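Kevadura recipe cards, README

Version 3. Last touched July 15, 2021. Written fast, will tidy later.

What it is

Typed-up recipe cards. Home cooking, mostly soups, stews, breads, rice dishes, a lot of puddings. Handwritten originals, lent by families in Brusley and a few out past Jinddale. Each card typed as written, then a second cleaned-up copy next to it. Spelling left alone in the first copy, fixed in the second.

Started as a way to keep Socorro Bermúdez's mother's cards from falling apart. Grew. Then people started bringing shoeboxes.

Not a cookbook. Not tested. Some of these don't work as written, and a few leave out the main ingredient (see Known problems).

What's in the folder

cards_raw: one text file per card, exactly what's on the card, line breaks kept
cards_clean: same cards, standard spelling, ingredients on their own lines
cards.csv: one row per card, columns explained further down
measures.csv: the odd measures and our best guess at what they mean
notes: whatever the family told us, unedited

File names are the family code, then a short title. No spaces. Accents dropped in file names only, kept everywhere else. If a card had no title we made one up from the first ingredient and put it in square brackets.

Columns in cards.csv

card_id: matches the file name
title: as on the card
title_en: English title, blank if it was already English
family: code, not the surname unless they said ok
language: English, Spanish, Greek or mixed
dish_type: soup, stew, bread, rice, sweet, drink, sauce, other
serves: only if the card says. Don't guess, leave blank
bowl: yes if the dish is meant to be served in one, no if not, blank if nobody knows
measures_ok: yes if every amount could be read
checked_by: initials of whoever did the second read

Bowl column gets asked about a lot. Reason is Pankaj Bhardwaj wanted to sort wet dishes from dry ones and dish_type wasn't doing it. Some of the stews go on a plate over rice, some of the puddings are basically drinks. So, bowl.

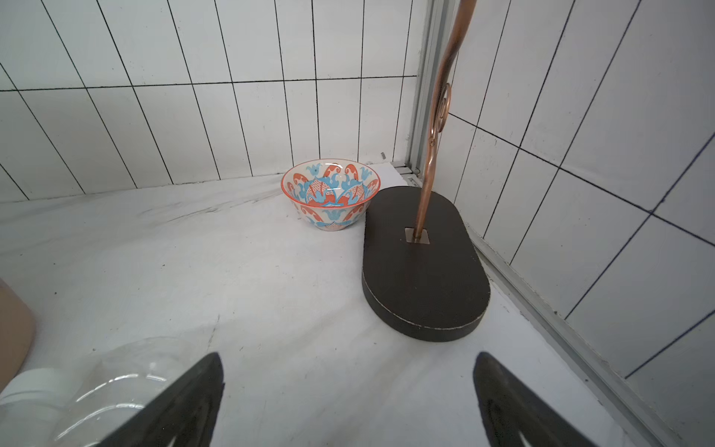
It's the least reliable column. Cards almost never say, so it comes from the family notes or from whoever typed it up and happened to know the dish. Treat as a hint. If you're building anything serious on it, go back to the notes folder and read for yourself.

dish_type "other" is a mess, sorry. Pickles, jams, one cough remedy, a recipe for soap.

Measures

The hard part. Cups are fine. Everything else, less so.

"a glass": differs by family, see measures.csv
"butter like an egg": left as is in raw, turned into grams in clean only where the family weighed it for us
"the blue tin": one family, the tin is gone, no value
"flour, what it takes": left as is in both
oven temps: if there's no unit we kept it with no unit. A bare 200 is probaly Celsius, but see the notes. A bare 100 we can't say, could be either depending on the dish
"slow oven", "quick oven": kept as words

Please don't fill in blanks in measures.csv from the internet. Ask the family or leave it. We had a round of helpful edits in April and had to back them all out.

How cards were typed

1. Card copied out by hand or straight from the original, whichever the family was ok with. A few wouldn't let the card leave the kitchen, fair enough.
2. First typist does raw. No fixing. Cross-outs go in round brackets with the word crossed in front.
3. Second person reads raw against the card out loud. Slow but catches the most.
4. Second person does clean.
5. Stains over a word: put [stain]. Don't guess in raw. Guess in clean with a question mark after.
6. Cards go back in the same order they came, in the same box. Loose ones get wrapped so grease doesn't travel to the next card. Any bag or bit of stiff board will do. 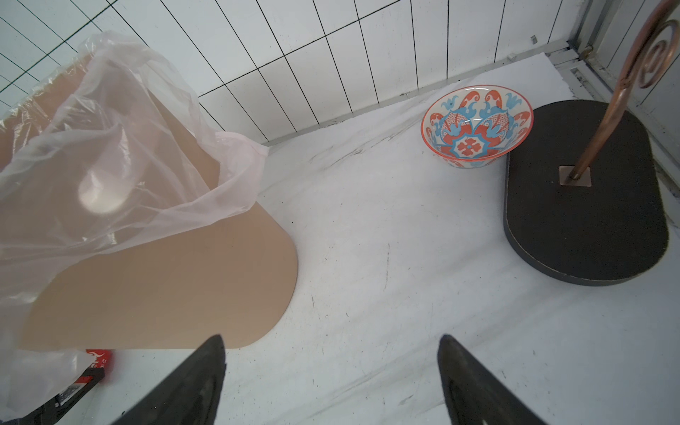 Languages

Spanish cards: Socorro and Gilberto Echeverri. Regional words kept in raw and in clean, with a gloss in the notes file.

Greek cards: Leonidas Gkikas, all of them. Raw is in Greek script. Clean has Greek and English both. He would like it known that the English is his and not his aunt's.

Mixed cards: language column says mixed, no attempt to split by line. If you want that, go ahead and send it over.

Known problems

Duplicates. Same rice pudding turns up under 3 families with tiny differences. Left in on purpose, that's half the fun.
One fish soup has no fish. Family says "obviously fish." Raw unchanged, clean has it added with a question mark.
Titles like "Hers" and "The good one." Not much to be done.
Dates are rare and most are just a year on the back. No date column for that reason.
Some cards are copied from old flour sacks and magazines. Flagged in notes where we spotted it, surely missed some.
Backs of cards: phone numbers, shopping lists, a bus timetable. Not typed. Phone numbers especialy not.
Row order in cards.csv is the order they were typed. Means nothing.

Using it

Fine for reading, teaching, cooking from (careful), word counts, looking at how people write instructions when they're writing for themselves. The short ones are good for that. Up to 2 lines and you're done, and whoever wrote it knew exactly what she meant.

Not fine for nutrition numbers. Amounts too loose. Not fine for saying what Brusley eats either, this is whoever answered the notice at the Yupanqui bakery and their cousins.
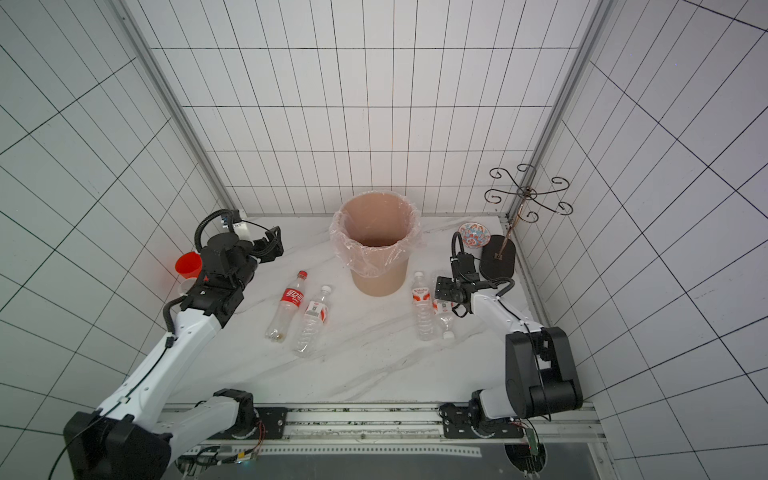
Also not great for allergy stuff. Nuts get left off ingredient lists and then show up in the last step. Check the method text, not just the list.

Permissions

Every family said yes to typed text being shared. Not all said yes to names. Use the code. If a surname slipped through somewhere tell us and we'll pull it same day.

Share and change freely, keep this README with it, don't sell it as a book. Someone asked. No.

Fixes and new cards

Yeison Nina keeps the csv files, send corrections there with the card_id and the line. One card per message please. For new cards talk to Socorro first, she'll want to see the box.

To do

split "other" into something sensible
finish second read on the breads
ask again about the blue tin
sort out the accents in title, a few got eaten when the file was saved
measures.csv needs a column for who told us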